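28 February 2022

Second full day with the Nuresley two-arm kit on trial. Loan runs to the middle of March, then I have to say buy or send back. Notes below are for me, so I don't rely on memory when I write the report.

Task today was plates and the dish rack. The vendor's task sheet lists it as the standard two-arm demo, and it uses both grippers, so I started there before trying any of our own parts.
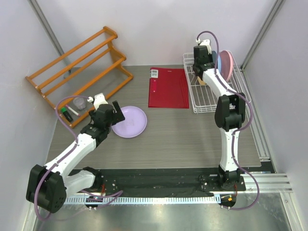
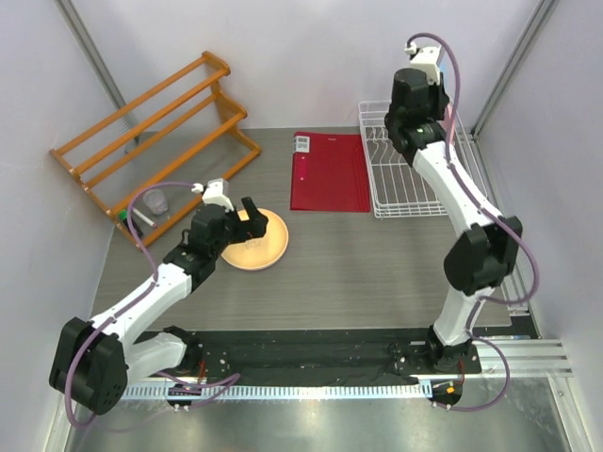
Left arm at a plate on the table, right arm over the rack, in both. Next one has the light blue plate between the two grippers.

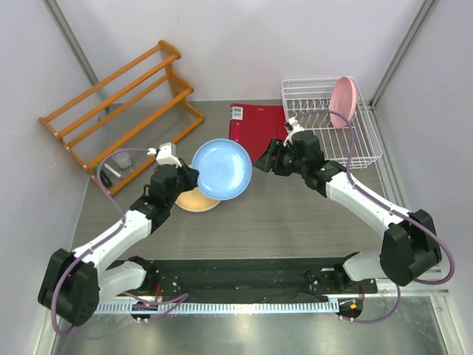
Posted a short summary to the Hjaltested users' list at lunch and had a reply before I was back at the bench. Dastska wrote that the arms are the easy part of this kit and that I should spend my trial time on the service plan, because the plan is what you live with after the first year. They have run two of these cells and said the calibration visit is billed separately unless you get it written into the order. They also said to ask for the gripper spares list in writing, with lead times, and not to accept the one on the product page.

Checked. The order form has one line for "commissioning" and nothing for calibration. Sent Nuresley a question on it. No answer yet.

Setup notes. Arms came already bolted to the front bar, so mechanical setup was short. Software install was not. The installer wants a clean machine and does not say so until it fails. Second attempt on the spare PC went through. The manual gives the two arms as A and B, the software calls them left and right, and the config file numbers them 0 and 1. Wrote the mapping on tape and stuck it to the monitor.

Motion. Joint moves are smooth at the default speed setting of 50. At 70 the wrist overshoots a little on a short move and then settles. Not a fault as such, but the settling time eats the gain, so I left it at 50 for plates. Tried 60 late in the afternoon and could not separate it from 50 by eye. Will need to log it properly.

Gripper. Two fingers, parallel close. Flat items on a flat table are the hard case for this type, since the finger has to get under or onto a rim. The kit's software has a rim-grasp routine for this. It wants the plate diameter entered by hand, and takes it in millimeters only. I typed centimeters the first time and it accepted the value without a warning. That goes in the report as a defect. A range check is a few lines of code.

Two-arm handoff. The supplied routine is a fixed sequence: one arm holds, the other closes, the first opens. There is a delay parameter between the last two steps. Default is 2 seconds, and the manual does not say why. Would like to know if it can be tied to gripper current instead. Added to the question list.

Cables. The routing outside the arm is my main mechanical complaint. The loop at the wrist needs slack for full rotation, and the slack then has to go somewhere when the arm folds back. Nundow sells a sleeve and clip set that is supposed to fit this arm. Price is reasonable. Ask whether fitting it affects the warranty before ordering.

Documentation. Good on the hardware, thin on the API. The code samples run as printed, apart from one that imports a module that has since been renamed. Error codes are listed but not explained: "E14 – motion error" is the whole entry.

Questions out to Nuresley as of tonight:
Is calibration included, how often, and who pays travel.
Spares list with lead times.
Handoff delay – fixed or sensor-based.
Meaning of E14.
Warranty position on third-party cable sleeves.

Replied to Dastska with thanks and asked how long the fingertips last in daily use. The answer was that it depends on what you grip, and glazed surfaces are kinder than anything with a molding seam. Our parts all have a seam. Fingertips are sold in pairs only, so the budget line needs to be four per cell at a minimum, one pair on each arm.

Tomorrow: log settling time at the three speeds, same move each time, then swap the plates for our own trays if there is bench time left. Bring the long Ethernet cable from home.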